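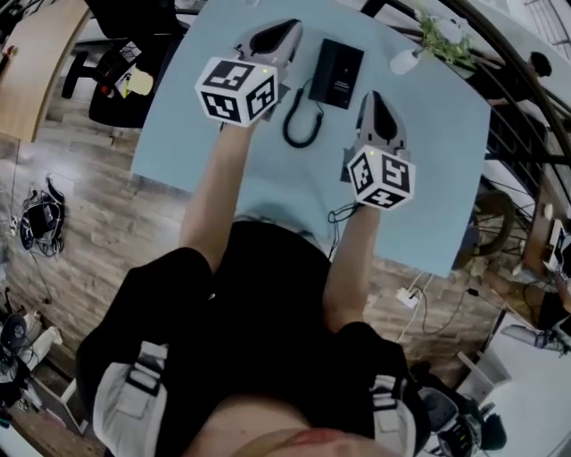
# Can a machine do my chores yet? Questions we receive often

This page belongs to the Drallelier repair and learning workshop in Gunotcombe. We get the same questions at the counter and by e-mail, so I have collected them. The answers are by Caroline Barasa. English is my third language, please write to me if some sentence is unclear.

## The short answer, please. Can I buy a robot which does the housework?

One that does all the housework, no. You can buy machines which do one job: vacuum the floor, cut the grass, wash the windows if they are flat and large. A machine with arms that goes from the kitchen to the bedroom and does what is needed in each is still a matter for laboratories and for a few paid trials.

## Why is it so difficult to tidy a table?

Because each table is different, and it is different again after lunch. A person who picks up a cup looks at it for less than a second and already knows from which side to take it, how heavy it can be and whether the handle is strong. The machine must get all this from its cameras and from examples it was trained on.

Cables are among the worst things. A cup keeps its shape when you lift it. A cord changes its shape at each touch, it catches on other objects, and one end of it may be somewhere you did not look. Coiled cords, like on the old telephones, also pull back.

## How do machines learn such work?

There are several ways, and the one I am asked about most is learning from people. A person does the task many times with a pair of hand-held grippers, which have fingers similar to those of the robot. On some grippers there is a cube with square black-and-white patterns. A camera can read these patterns and calculate where the gripper is and how it is turned. The recordings are then used to train the program that moves the arm.

It is tiring for the shoulders. I tried it for one morning and I had much respect for the persons who do it daily.

## How many examples does it need?

It depends on the task and on how much the objects change. For one simple movement, in one place, with one object, we saw useful results from 300 recordings. With the same object on another table, under another lamp, the results became worse and we had to record more. Please do not use our number for your own plan, it is only what happened with us.

## Why not use ordinary hands and film them?

Some people do this. The difficulty is that a human hand has five fingers and soft skin, and most of the robots have two hard fingers. Many things you do with your hand without thinking, like rolling a plug between the thumb and the first finger, have no equal for a simple gripper. If you hold the gripper yourself, you find out very quickly which movements are possible.

## Which chores are nearest to being ready?

This is my opinion only, and I put them in order from the nearest.

- Putting similar items from one box into another
- Wiping a flat surface that somebody has cleared before
- Loading plates in a dishwasher, slowly
- Folding towels, if they are all the same size
- Folding shirts
- Putting away the contents of a drawer where all is mixed

Ironing I did not put in the list. I have seen one demonstration, and the shirt was better before.

## And in a small workshop or factory?

There the situation is much better. The work stays in one place, the parts are known and the light can be kept the same. Prelwood, who make shelves on the other side of the river, have an arm that moves cut boards from the saw to a stack. It does this well. When a board comes with a broken corner the arm stops, and a worker has to go and remove it. They tell me this happens 2 times in a normal shift.

What the arm does not do there is to connect the lamps, put the screws in small bags, or find out why the saw makes a noise.

## How reliable must it be before I can trust it at home?

More than people suppose. In our own test with picking up and placing small devices, the arm succeeded in 79 attempts of every hundred. In a presentation this looks good. At home it means that after each evening you have something on the floor, and you must also look for it.

## Is it slow?

Yes. To put away what was on one small table took the arm around 20 minutes. My nephew did it during the time I was making tea, and he complained all the while.

## Is it dangerous for children or for pets?

An arm that is strong enough to lift a full pot is strong enough to hurt someone. The arms made for work near people stop when they meet resistance, but this must be set correctly and checked. Our arm works only when an adult stands next to the stop button. We do not let animals in the room.

## Will it take the jobs of cleaners?

I do not know, and I am careful with people who say that they know. Mr Ndung'u, who cleaned offices for most of his life and now teaches our sewing course, thinks that the machines will get the corridors and the people will keep the toilets. I could not find a good argument against it.

## Should I wait with buying a dishwasher?

No. Buy the dishwasher.

## Can I come and see the arm?

You can, please write first. The next open afternoon is in October, from 2 o'clock. Bring a small object from your own kitchen if you like, and we will try if the arm can take it. No glass, please, and no knives.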